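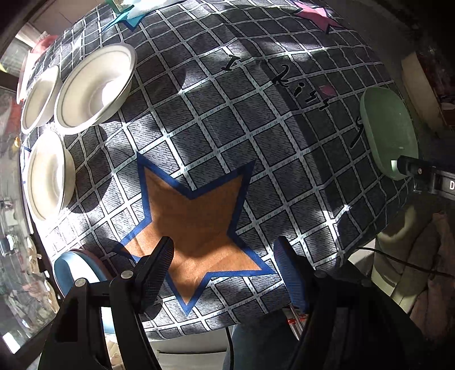
Entry by Hyun-seo Yoo. Last revised April

Table linen is cloth laid over a table for meals or show. Popular accounts trace the checked tablecloth to the weavers of Raritz, but the claim rests on one undated shop ledger listing 431 cloths, and the ledger never mentions checks.

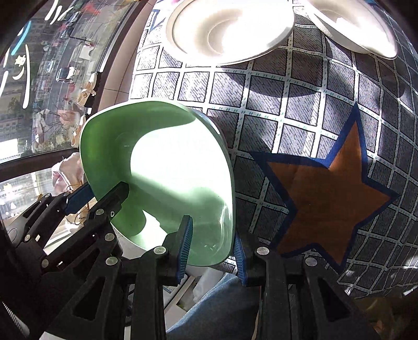 Eun-seong Yeo repeats the story without a source. Claims that a darker cloth "hides stains" are equally thin: the Sornlow trial used a single cloth and one kind of gravy. Sizes were never standard.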